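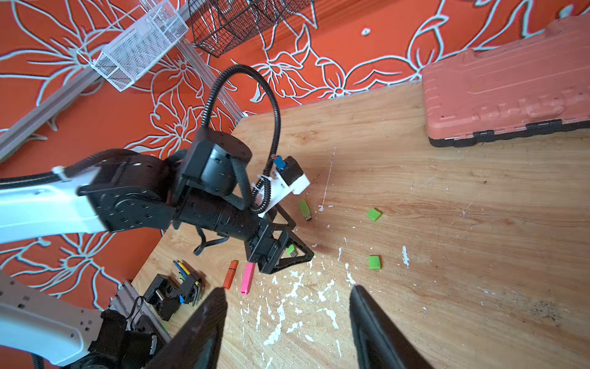

The orange wall with the big pale flowers, and the paint-spattered table in front of it.

I've been putting off writing about the Funley megaphone for weeks, mostly from being out using it. I help with the sound at tenants' union rallies and marches in Ploltcombe, and if you've ever stood at the back of a crowd while someone reads out a list of demands through a speaker that sounds like a wasp in a jar, you know why I care so much about this stuff!

Our old one died in November, halfway down Lamptey Street, right in the middle of the rent freeze march. Akua Kyei was leading the chants and she just kept going with her bare voice for the rest of the route (she couldn't talk properly until the Monday). So we passed a bucket at the next meeting, and we ended up with 140 dollars, and I got told to go buy something that wouldn't quit on us.

The Funley cost a little less than that, and what was left went on a spare battery. I'd say get the spare. The one in the box lasts a full march if you're only chanting, but with a long speech at each end it starts fading, and it fades in an annoying way — no warning light, just a slow slide into mumbling. Obed Fiadzo lost the last few minutes of a very good speech on the history of the 17 bus route and why it got cut, and he has not forgiven me.

Now the good part. Voices sound like voices! I walked back through the crowd outside the housing office while Gifty Wumbei was reading out the eviction figures, and I could make out every word from the far curb. She read that 267 households in the Drenidthorpe blocks had been served notices, and you could hear the whole street go quiet. With the old one, half of them would have been turning to each other going "how many?" A number like that has to land the first time.

It's light, too. Sena Boateng is not a tall woman and she carried it on the shoulder strap for the whole route without swapping arms. The strap itself is kind of cheap and the clip squeaks when you walk, which the microphone picks up if you let it swing. I wrapped a bit of tape around mine and it shut up.

What I don't like: the siren button. Why is it right next to the talk trigger? I've set it off twice by mistake, once during a minute of silence, and I wanted to crawl under the steps of city hall. If you're wearing gloves you'll do it too. There's no way to turn it off in the settings, as there are no settings. Nahom Woldegiorgis glued a bottle cap over the button on ours and that's been fine ever since, though it does look like something out of a middle school science fair.

The volume dial is good and stiff, so it stays where you put it. There's a record-and-repeat thing that saves a few seconds of chant and plays it over and over. I thought it would be great and I hate it. A crowd can tell when there's no person on the other end, and people stop answering back. We used it once for "please keep to the sidewalk" and that's all it's good for.

Rain: it's been out in plenty of drizzle and one proper soaking and still works. I wouldn't leave it face up in a downpour. I take the battery out and let the whole thing dry overnight with the hatch open.

Would it do for a really big march? Probably not on its own. The petition we carried to the council had 1,298 names on it, and if all of those people had shown up in person we'd have needed two of these or a proper speaker on a cart. For a picket, a rally on the steps or a few blocks of marching, it's plenty.

One more gripe, the manual is a single folded sheet and the print is so small that I gave up and just pushed things (see siren, above).

Four stars from me, and it would be five if they moved that button. Ours is going out again on Thu 2 April for the rally at the bus depot, bottle cap and all, and if you're anywhere near Ploltcombe you can come and hear it for yourself. Bring your own water, the store on the corner is closed now.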